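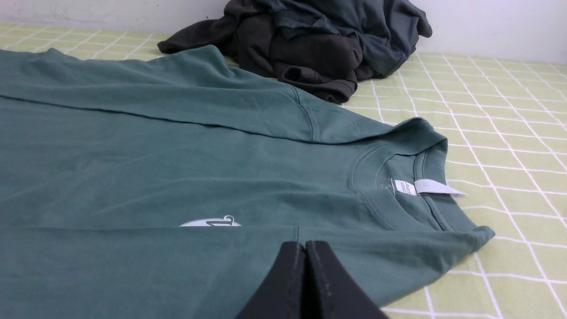
3. Evaluation of the Fitedo Gripper Kit

3.1 Purpose

The department was asked to advise whether the Fitedo kit, supplied by Tradico, is suitable for second-year project work on soft materials. Clothing was chosen as the test material, as it bends, slides and hides its own edges. This section was prepared by Myrtle Alcantara and reviewed by the Kapoor laboratory.

3.2 Method

The kit was fitted to the laboratory arm and controlled by hand. Each operator completed 12 folding trials with short-sleeved T-shirts. A trial was counted as complete when the sleeves lay inside the body of the garment and the hem had been brought up to the collar. Operators were allowed 2 attempts at each grasp. The surface was a pale green one marked with a white grid, which gave operators a guide when lining up the fingers.
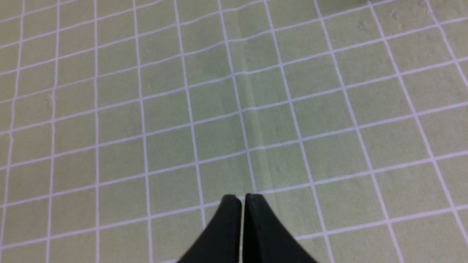
Figure 2. Gripper fingers close together over the gridded surface, no garment held.

3.3 Findings

Single layers of cotton were picked up well. Results were weaker where two layers had to be lifted together – the upper layer often came away alone. Collars gave the most trouble, and operators preferred to grasp at the hem. Fitting the kit took 14 minutes with the printed guide, although the guide does not state how tightly the finger screws should be turned.

3.4 Recommendation

The kit is recommended for purchase in January, subject to Tradico supplying spare fingers. A comparison with the Mondudier kit should be made before any larger order is placed. Trial records are held in Appendix B.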